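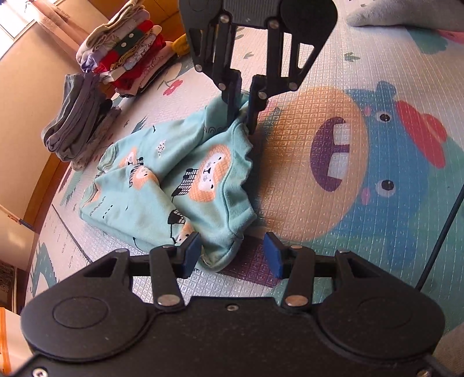
The green lion top on the play mat, Jan 27, 2024

In our flat all the clean clothes of the little one are folded on the floor. We have a proper table, but the play mat is soft for the knees and there I can spread everything out. I started to do it in July, when we moved to Elivbridge, and I never went back to the table.

The mint-green top with the lions is the piece I like most and fold worst. It has three lion faces in peach and orange, and small houses in black and white between dotted clouds. My friend Jolán Fülöp gave it to us in a bag of clothes which her son had outgrown. The cloth is soft, and the edge is wavy, so it never wants to lie straight. When I pull one side flat, the other side makes a new fold.

I have tried several ways. First I folded it in half like a shirt for adults, but then the ruffle stands up and the pile falls over. Now I do it like this: I take the top by its highest fold and lift it a little, so that it opens by its own weight. Then I lay it down with the lions to the floor, smooth it with the side of my hand, bring in both sides and roll it from the bottom. The roll goes in the drawer next to the socks, with one lion looking up if I am lucky.

Jolán says I should iron it. I asked her if she ironed it herself and she changed the subject.

One small problem with the mat is that it is as colourful as the clothes. There is a big cartoon face with an open purple mouth and two teeth, and next to it a blue creature with a pink cheek. Small socks disappear very well on such a background. Last week I searched for a turquoise one through the whole bedroom, and it was lying on the pale turquoise part of the mat, near my foot.

The trousers are still waiting in the basket. I will do them after supper, and the bed sheets tomorrow.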